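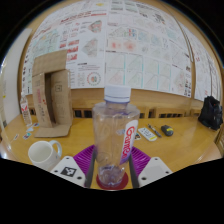 Letting by the season

Owners of holiday apartments have traditionally measured success by the number of weeks filled between late spring and early autumn. In the hill resort of Trullberg that habit is changing. A growing share of owners now let to one tenant for the whole winter, and the agencies that manage their properties have had to rewrite contracts, price lists and cleaning schedules accordingly.

The resort has 997 registered holiday apartments, most of them built in the 1980s on the terraces above the old village. Of these, 614 were offered for weekly letting last summer. The remainder are kept for private use or are let on longer agreements, and it is this second group that has grown. Vitodmont, the larger of the two agencies with an office in the resort, manages 391 apartments and reports that winter tenancies now account for a substantial part of its income between November and April.

The appeal to the owner is easily understood. A weekly let requires a changeover, a linen service and someone on hand to meet late arrivals. A winter tenant collects the keys once. The rent per week is considerably lower, but heating and electricity can be charged separately by meter, and the apartment is aired and occupied during the months when damp does most harm. Several buildings on the upper terrace stood almost dark in winter until recently, and their residents' associations have welcomed the change.

Tenants come for different reasons. Some are retired couples escaping a colder climate. Others work remotely and ask first about the broadband connection and only then about the view. A two-bedroomed apartment with a desk, a proper oven and a washing machine will generally be taken before a larger one with none of these, and agencies advise owners to spend on such items before they consider new furniture for the balcony.

Contracts deserve particular care. Warasent, which looks after 58 apartments in the lower village, uses a separate agreement for any stay of more than eight weeks. It sets out the deposit, the meter readings on arrival and departure, the arrangements for access in the event of a leak, and the date on which the property must be vacated. The last point matters a great deal to owners with Easter bookings, who cannot afford an overrun. An inventory signed by both parties is attached to each copy.

Insurance is sometimes overlooked. A policy written for short holiday lets may not cover a continuous tenancy, and some insurers require notice before the tenant moves in. Owners with a mortgage should also read the lender's conditions. Local tax is a further matter - the nightly visitor charge does not apply to the longer stays, but rental income must be declared in the usual way.

Not every building is suited to winter occupation. The Thevar blocks, the oldest on the hillside, were designed with summer in mind and have single glazing and electric panel heaters. Their owners voted in April to replace the windows on the north side, with work to be carried out over two years. Until it is finished, the agencies recommend that apartments there be let from March onwards.

Bookings for next winter open in the spring, and both agencies ask owners to confirm their dates in writing before the summer season begins.

14 Dec 2018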